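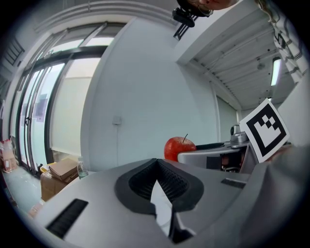 A red apple with a thin brown stem.

# Carness Strength Centre opens enrolments for grip and carry program

CARNESS — Traltitz Athletic will open enrolments in October for an 11-week grip and loaded carry program at its Carness centre. The program is for club athletes and recreational lifters who already train at least twice a week.

Participants will attend 2 coached sessions a week. Each session combines a main lift with farmer's carries, dead hangs, towel rows and plate pinches. Weights are set after an assessment in the first week and reviewed halfway through.

Grip is often what stops a set of deadlifts or pull-ups before the back and legs are tired. Many lifters reach for straps at that point. The Carness coaches will ask participants to leave straps off for warm-up sets and lighter work, and to use them only on the heaviest pulls.

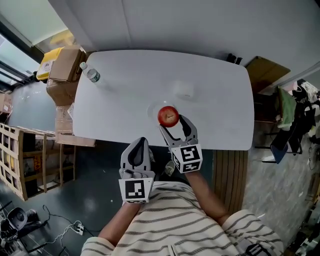 Forearm work will be added slowly. Tendons in the hand and elbow take longer to adapt than muscle, and athletes who climb, row or play racquet sports already put a fair load on them. Anyone in those sports will be given a lower starting volume — usually one fewer hanging exercise per session.

The program was first run at the company's Astach centre last winter. Coaches there shortened the carry distance to 20 metres after the opening block, so that lifters could keep their posture with heavier handles. The same distance will be used at Carness. 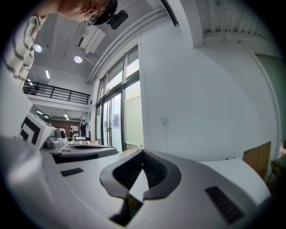 ## Enrolment details

- Groups are limited to 20 people.
- The fee is $400, which covers the assessment, all coached sessions and a printed training log.
- Morning sessions start at 6:30 am and evening sessions at 6 pm.
- Members of the Sala centre can enrol at Carness under their existing membership.
- Participants under 18 need a signed consent form from a parent or guardian.

Enrolment forms are available at the front desk of all Traltitz Athletic centres.

## About Traltitz Athletic

Traltitz Athletic runs strength and conditioning centres in Astach, Sala and Carness.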